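Home | Guides | Visitor Desk | Night Entry | Contact

Section 6: Setting Up the Visitor Sign-In and Panic Button

Welcome back! If you've made it this far, your Koleck desk unit is plugged in and talking to the network, and the hard part is behind you. Now we'll get the front desk ready to check visitors in and call for help if a visit turns ugly.

1. Turn the key on the side of the unit to SETUP and wait for two short beeps.

2. Enter your site number. (Our clinic in Toledo is 654, so you'll see that number on the sample badges.)

3. Type in the name of each person allowed to lock the doors. You can add up to 26, but please start with the people who really do sit at the desk — it's much easier to add a name later than to track down an old one.

4. Choose who gets the silent alert. Most hospitals pick the guard post first and the local police second.

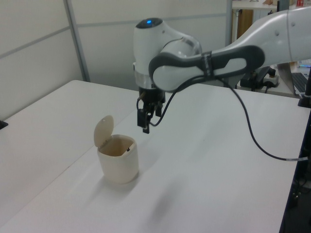

5. Mount the panic button under the desk, within easy reach of a seated person, and press it firmly until it clicks.

Note: The alert takes roughly 2 seconds to reach the guard post. If it takes longer, go back to step 4 and check the order of your contacts.

CAUTION: Call the police before you test the button, and call them again when you're done. Apinya Ratanaporn at our Skolville office keeps a sample phone script, and she's always glad to send it along.

CAUTION: Armed officers who come in with a patient in custody must sign in too. Use the OFFICER badge, and never the VISITOR one, so the guards know there's a weapon on the floor.

6. Turn the key back to RUN and take it out. Keep it in a locked drawer — please, not on the hook by the door!

Clatach Visitor Safety | Guide edited by Kianoush Arabzadeh | Contact us | Back to top

This site uses cookies to remember your settings. Accept | Manage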